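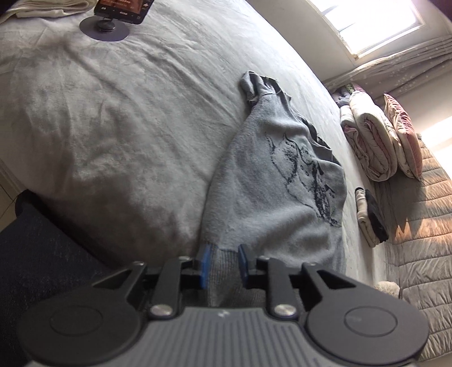 ok it's Friday and I've decided the sweaters are getting folded before dinner. all of them. wish me luck

the cat sweater goes first because it's my favorite and it always ends up in a twisted heap. light gray, big navy cat-like print on the front, got it at Mollia in January and I've worn it almost 100 times (my sister would say more)

does everybody else start with the sleeves? I pull the cuffs out straight, then flip the whole thing face down, sleeves in, bottom up to the collar. knits do NOT go on hangers in this house, I learned that from the shoulder bumps on my green one

also whoever told me to fold on a plush blanket, why. everything sticks to it and it's so cozy I want to lie down. the other bed gets all the sun but it's got the pink comforter and pillow on it and I'm not moving those again

progress report: 7 done, 2 in the maybe pile. the maybe pile is both from Gidey and both itchy

question for the drawer people, do you stack or stand them up on end? I tried standing and they slump over by Sunday. there are 14 sweaters and one drawer so I'm open to anything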